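# In Defense of the Long Sleeve

I have been wearing the same gray work jacket since before my kids could tie their shoes, and I would like to say a few kind words for it, and for all the other plain, heavy, slightly too warm clothes that people my age keep on a hook by the back door.

I bought mine at Skuratow, which was a dry goods store two blocks from the bus station and is now a place that sells phone cases. It cost me 86 dollars. That was a painful amount of money at the time, and I remember carrying the bag home with a stomachache, practicing what I would say when I got in the door. I needn't have worried. I was told it looked warm, and supper was on the table.

That jacket has now lasted 31 winters. The cuffs have been turned twice. One elbow has a patch from a pair of corduroys, and the lining was replaced by the woman who used to run the alterations counter at Zeleke's, who shook her head at the state of it and then did a lovely job and charged me less than she should have. I still think about that when I put my arms in.

What bothers me, and I know I'm not the first to grumble about it, is how hard it has become to buy anything like it. My daughter wanted one of her own last December, and we spent a whole afternoon at it – three stores and a great deal of scrolling on the couch with the dog across our feet. Everything was thin. Everything stretched. There was one coat from Prullness, a very handsome thing in the window, and when I turned the sleeve inside out (I always turn the sleeve inside out, to my family's embarrassment) the seam was already puckering and there wasn't a quarter inch of cloth to let out. You couldn't have mended it if you wanted to. The young man was nice about it and said most people just get a new one.

Well, maybe they do. I don't want to scold anybody. I have bought plenty of cheap shirts in my life, usually the week before school started, and I was glad they were there. A family with three growing children doesn't need a lecture on wool from a person whose children are grown. Cheap clothes have kept a lot of people decently dressed, and when folks get sentimental about the old days they tend to forget how many hand-me-downs were miserable, itchy things that never fit anyone they were handed down to.

But I do think we gave something away when we stopped expecting cloth to have some bulk to it. A thick sleeve is a comfort. It bunches up at the elbow when you reach for something, it gets caught on the doorknob, it makes you take up more of the pew than you paid for. It also stops the wind, and it lets a four-year-old fall asleep on your arm without feeling the bone. My grandmother judged a coat by picking up a handful and squeezing. If it squeezed back, she said, it would do.

The repair side of it matters to me even more. Our library started a mending evening in the basement, and I go when my back allows. The sign-in book had reached line 2292 when I last put my name in it, and I was pleased as anything. People bring in coats, backpacks, a stuffed rabbit now and then. The heavy things are a joy to work on, because there's something there for the needle to hold. The thin ones come apart under your fingers, and you have to hand them back and say you're sorry. I hate doing that. One boy had a Cemik windbreaker that he clearly loved, and the best we could manage was a piece of tape on the inside.

So my argument, such as it is, comes down to asking for a little more cloth. Make the seam wide enough to let out. Put some weight in the sleeve. Charge me more for it, and I'll have my stomachache on the way home and get over it by supper. And those of us who are buying might turn a sleeve inside out now and then, right there in the store – it costs nothing, and the clerks get used to you.

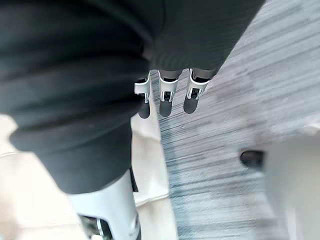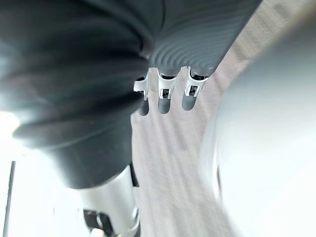

*Dark gray and thick folds, in both pictures.*

My daughter did find her coat in the end, at a church sale in the next town over. It's brown, it's missing a button, and she has already asked me if I have one that matches. I'm still going through the jar.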